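20 September 2022
Notebook, bench two - open day, letter sorting demo
Entry by V. Ardeleanu. On the bench: self, Ridwan Menon. Talking to visitors: Barbara Sowa.

Doors opened 15 minutes late. Bench was homed and warm by then, so no loss. Both arms running the Basia control stack, the build from May with Ridwan's patch for the gripper timeout. Did not take the newer build. Darmawan wanted it in for the visit and I said no.

Task as agreed with the Cerkiden people: foam letters on the brown top, three plates, letters to go onto the plates. Each arm works its own side and may reach to the middle. Handover between arms left out. It works on the test bench but it is slow, and people stop watching.

Speed limit set to 54 percent of normal for the whole day. Visitors stay behind the tape on the cable side. Power strip is down on that side too, so feet need to be kept away from it.

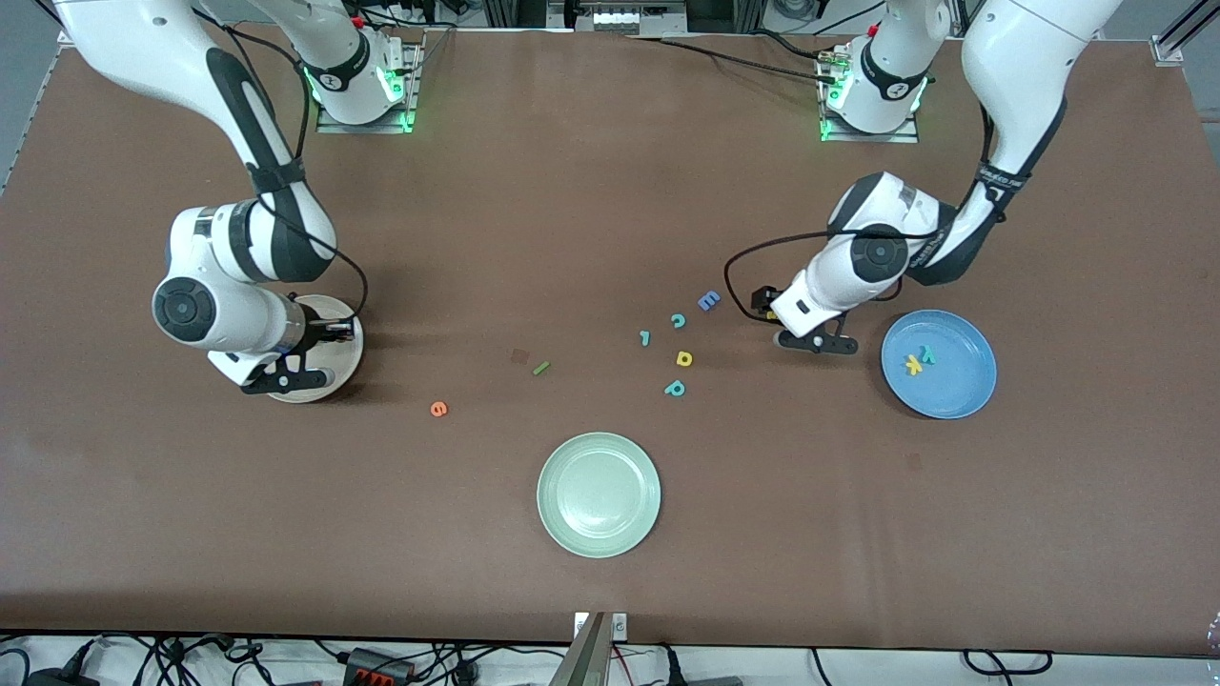 Notebook 9, p. 16

State at that point: "Y" and "K" in the blue plate, right arm down at the rim of the beige plate, left arm low over the table with a small yellow piece at the fingertips. Green plate still empty. Base rings green on both.

Notes on grasping. Foam compresses more than the model expects, so the width reading after close is not a good test of a successful pick. Barbara was asked about this twice by the same visitor and gave the correct answer both times. We should log motor current as well as width. Ridwan has a branch for it.

Thin pieces are the hard ones. The arms tend to push them along the surface before the fingers close. Larger letters with an open shape ("c", "e") go better if the approach is turned so one finger lands inside the curve. The planner does not know this. It picks the turn from the outline box only.

Dark pieces on the brown top are a problem for detection. Threshold was tuned on a white sheet by Teguh. Either change the top or retune. Retune is cheaper.

Question from the Gristico visitor: why not suction. Answer given: uneven foam, narrow strokes, poor seal. He was not convinced and may be right for the larger letters. Worth half a day with the small cup set from the Surdu project if it can be found.

Second question, same person: does the system read the letters. Answer: it classifies them, but the sort rule today does not use the class. Any letter on any plate counts as placed. Barbara's sign by the door said "sorting robot", and that is more than we were showing. Change the sign.

Wrist camera feed was put up on the side monitor after the break. More people stood at the monitor than at the table. Keep this for next time and put the monitor closer. The fingers fill a good part of the bottom of the view, so anything directly between them at close range is judged from the last clear image before descent.
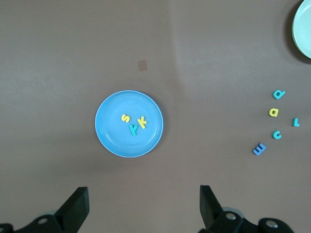 Wrist view, items to follow up

1. Letters on a plate end up bunched to one side of center. "s", "y" and "k" in the blue plate are a fair example, with the last two touching. Place target is the plate center plus a fixed offset, and the offset was never cleared after calibration. Ridwan to check.

2. Touching letters get merged into one blob in the segmenter. Fine for placing, bad if we ever have to take them back out.

3. The blue letter on its side comes back as "m" or "E" depending on the view. Add rotated samples or accept both labels for now.

4. Small tan patch on the top, beyond the blue plate. Mask it so that it is not offered as a pick candidate.

5. Pale plate shows up washed out next to the blue one. Lower the exposure and repeat the rim detection test before changing any code.

6. Tool cable on the left arm loops wide at the wrist (bench camera view). Did not catch on anything today. Shorten the loop before handover goes back in.

Longest run without a stop was up to 16 picks by Ridwan's tally, to be checked against the log. Two stops by hand, both mine, both for a visitor leaning over the tape.

Arms parked and powered down after the last group. Letters back in the box, plates left on the shelf. Log copied to the shared drive, folder named with the bench number. Teguh has the visitor list and will answer the Cerkiden mail.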